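Does the Zolliston bus pass cover the train leg too?

Duygu Karaca
I start a new job in November and will be taking the 109 bus to Zolliston station, then the regional train six stops to Raju. The transit website says the monthly pass is good for "connecting service" but doesn't say if the train counts. The driver said yes and the ticket window said no. I don't want to pay for two passes if I don't have to. Has anyone done this trip lately?

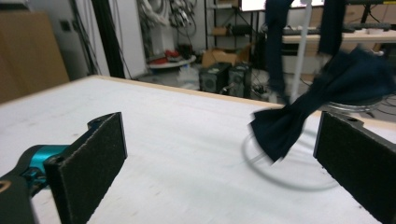
3 replies

Kamarul Ong
It depends which pass you buy. The plain bus pass does not cover the train. The combined pass does, but only if you get it loaded on the card. The paper version is not read by the gates at Raju. You can load it at the machine near the bus bays – pick "bus and rail" on the second screen, not "bus plus." Bus plus is for the express routes. I made that mistake and it took them 15 days to refund me.
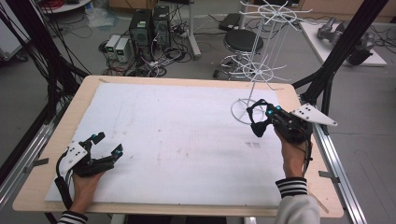
Tabletop with two hand-held grippers. Posted by Kamarul Ong.

Yanti Liew
Just drive. The lot at Raju has 200 spaces and it's never full before 8 a.m.

Signe Bundgaard
Kamarul is right about the card. One more thing – the transfer window is two hours from your first tap, so a late train is normally fine. If you get off at Biltunine to change, tap out and back in or it may charge you a single fare on top. Ask your employer as well. Mine takes the pass out of my pay before tax and I had to sign up by the 6th of the month to get it for the next one. I don't know if the Saver card works the same way, I've never had one.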